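Forums > Manipulation > Data & Demos > Shelf stocking demos: is more of the same worth anything?

Search this forum

**kollby_dropout**
We're collecting teleop demos for a shelf task, boxed snacks, pick and face up. Boss wants 268 episodes before anybody trains anything. I've done 98 and I think most of them are the same episode. Same shelf, same boxes, same me. Somebody talk me into the other 170 or out of them.

3 replies hidden. Show

**Isauro Aguirre**
Do them. You don't know what the policy needs until you've trained one, and stopping early because you're bored is how people end up collecting twice.

**kollby_dropout**
Bored is part of it, sure. But I watched 4 of my own back to back and couldn't tell which was which.

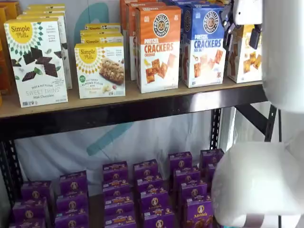
My complaint is with what we call variety. The task sheet says "varied products" and then we stock by brand, so each item sits in front of more of itself. Take the two Pretzelized boxes, cheddar and sea salt. Same layout, one orange and one blue. If the policy gets the right one, did it learn to read a shelf or did it learn orange? I'd bet on orange, and I'd bet our success number won't tell us.

**Yatziri Ibarra**
So what if it learned orange? If the customer sells an orange box, color is a perfectly good cue. You people want it to reason like a shopper and all it has to do is grab the thing.

**kollby_dropout**
Until they change the packaging.

**Yatziri Ibarra**
Then you collect again. Everybody does.

**mgz_maricruz**
I'm with the OP on this one, mostly. We had a set from Dalto last September that looked great on paper. Every facing full, every box square to the edge. First time we ran it on a half empty row it reached for where the front box should have been and closed on air. My rule since then is that a good chunk of episodes start messy. Pull a few out, turn one sideways, leave a gap. The purple Annie's on your bottom shelf are packed in rows like that at the start of every episode?

**kollby_dropout**
Pretty much every one. Reset instructions say restore to full.

**mgz_maricruz**
There's your problem, and it isn't the 268.

**Isauro Aguirre**
Disagree. Messy starts make messy demos. Half of them you throw out because the operator hesitated. Get a clean base first.

**mgz_maricruz**
I keep the hesitations. A person fixing a bad grasp is the only part of the set I'd pay for.

**Ezequiel Cervantes**
Has anyone here compared the two with the same episode count, or are we all going off one bad week each? Every thread on this board is somebody's hunch. Vevlow's writeup claims fewer is fine, but they test on the shelf they trained on.

**kollby_dropout**
No comparison yet. I asked for 2 days to split it, half full shelf and half messy, same operator. Got told maybe.

**Yatziri Ibarra**
Hold out a flavor while you're at it. I still say it'll be fine.

**kollby_dropout**
OK, sea salt stays out of training. Will post numbers if they let me, good or bad.

14 replies | 9 likes | 2 shares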